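Ticket aberto por Dragica Todorova, projeto Vurnico
Assunto: a política treinada com câmara de punho perde o objetivo quando o tecido tapa a vista
Prioridade: média
Estado: em análise

## Descrição do problema

Estamos a comparar dois métodos de observação para manipular tecidos: só câmaras de punho (método A) e câmaras de punho mais câmara da cabeça (método B). Com o método A, a política agarra o tecido, mas depois fica a oscilar. A minha hipótese é que o saco levantado ocupa uma parte grande da imagem e o codificador visual já não encontra as referências da sala.
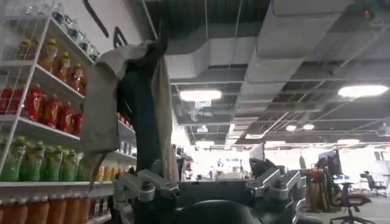

## O que já verifiquei

1. Calibração das câmaras de punho: repetida, sem diferença relevante.
2. Sincronização dos fluxos: tinha um atraso de 3 quadros no punho. Corrigido no Zurkuveo, mas a oscilação continua.
3. Normalização da luz: as zonas muito claras ao fundo da sala saturam. Baixei a exposição e melhorou pouco.

Também olhei para os mapas de atenção em quadros onde o pano só aparece na borda esquerda e os dois dedos da garra estão visíveis.
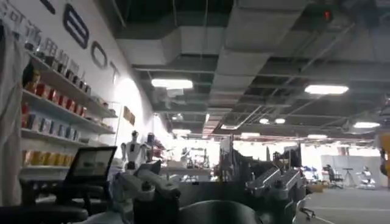
Nestes quadros a atenção vai para as luzes do teto e para as prateleiras, quase nunca para os dedos. Penso que o modelo usa o fundo como atalho, o que explicaria por que o resultado piora quando se muda a posição da base.

## Comentário de Éabha Mac an tSaoi

Concordo com a hipótese, mas falta separar oclusão e fundo. Sugiro mascarar o fundo em 100 episódios e treinar de novo, com a mesma semente. O script de Babić serve – só é preciso mudar o caminho dos dados.

## Resposta (Dragica)

Feito às 16h. Com o fundo mascarado a oscilação diminui, mas não desaparece. Com o método B, na tarefa da máquina de lavar, não a observei em nenhuma das 3 repetições.
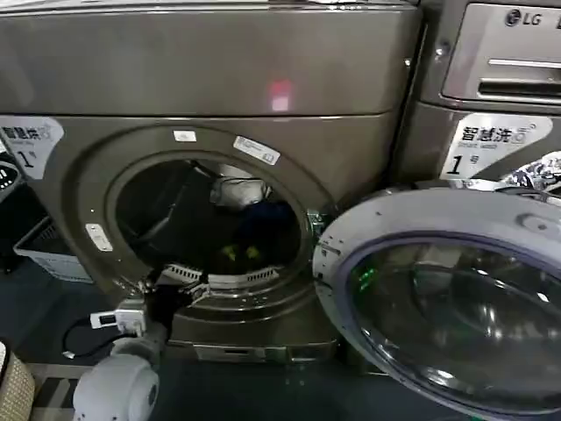
*Método B, vista da câmara da cabeça: garra na parte inferior da abertura do tambor, porta aberta.*

Falta repetir o método B com o saco, para a comparação ser justa. Os registos estão na pasta Brodberg. Deixo o ticket aberto até ter estes resultados.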